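Young-sook Jeon
Wrist camera service on the Kanar cell, in order, for whoever inherits it. Thread.

1/ The cell is one six-axis arm, a parallel gripper, a fixed table and a small camera at the wrist. It sorts Ziltham valve bodies into trays. The camera finds the part, the arm goes down, the gripper closes. Most stoppages I log against it come from the camera side, very few from the arm.

2/ Symptom this time: pick offset drifting to the left of the part. Small at the start of the week, big enough by Friday that the left finger was landing on the flange. Repeatable, same direction on every part, no change with speed. A random offset would have sent me to the gripper jaws first.

3/ Before touching anything, save the current calibration file with a date in the name. Mine is Aug 23, 2025. The last person overwrote the January file and we had nothing to compare against for months.

4/ Then the bracket. Two M4 screws and one locating pin. The pin was fine. The upper screw turned with almost no effort. Threadlocker had gone to powder. Clean both threads, new medium-strength compound, tighten by hand, then torque. Don't torque one all the way and then the other or the bracket will rock on the pin.

5/ Cable next. The Ceser cable runs through the wrist with a service loop behind joint five. If the loop is too short it pulls on the connector every time the wrist passes 90 degrees, and that is enough to walk a loose bracket. I gave it another finger's width and moved the first clip back toward the elbow.

6/ Leave the cable unclipped at the connector end until you have driven the wrist through its full range at low speed. Watch the loop and ignore the screen.
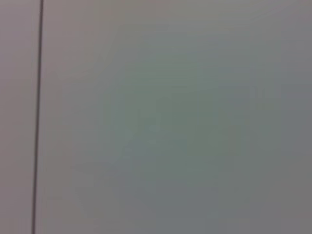
7/ Focus on this lens is fixed and set for the pick height. Inside that distance everything goes soft, and the exposure hunts. The finder will still return a score on a soft image, so put a floor on it. Ours is 74. Under that the arm stays up and the cell asks for an operator.

8/ Hand-eye calibration: dot target flat on the table, taped at all four corners. Take poses with real tilt in them. People like to shift the arm sideways and call it a new pose. The solver accepts that and gives you a poor answer along the optical axis.

9/ Warm up first. I run the arm empty for 366 cycles because that is what fits in my coffee break at half speed. Any number will do as long as it's the same one each time. Calibrating a cold arm and checking a warm one will have you chasing an error that comes from the joints.

10/ Result after the bracket and cable work, before recalibration: the offset was smaller but still there. Expected, since the file described a bracket position that no longer existed. After recalibration the gripper closed centered on the test part from all four corners of the table.

11/ Check it with a pointed tool and a scribed cross before you put production parts down. Approach from two directions. If the point lands on the cross from one side only, go back to 8.

12/ Intervals going forward. Bracket screws: witness marks, looked at every Monday. Cable loop: every 1,000 operating hours, sooner if the clips have been moved. Calibration: after any collision, any bracket work, any lens cleaning that needed more than a dry cloth.

13/ Somebody asked about the Geum cell next to it. Same camera, different bracket, three screws and no pin. Nearly everything here applies – except the torque order, which goes around in steps. I haven't opened that one yet.

14/ Spare parts are in the second drawer under the controller. One cable, one bracket, a bag of M4s. The bag with the red tie is the wrong length and bottoms out before it clamps. I have written that on the bag.

15/ Correction to 5: the clip moves back toward the elbow by one hole only. Two holes and the cable rubs on the joint four cover.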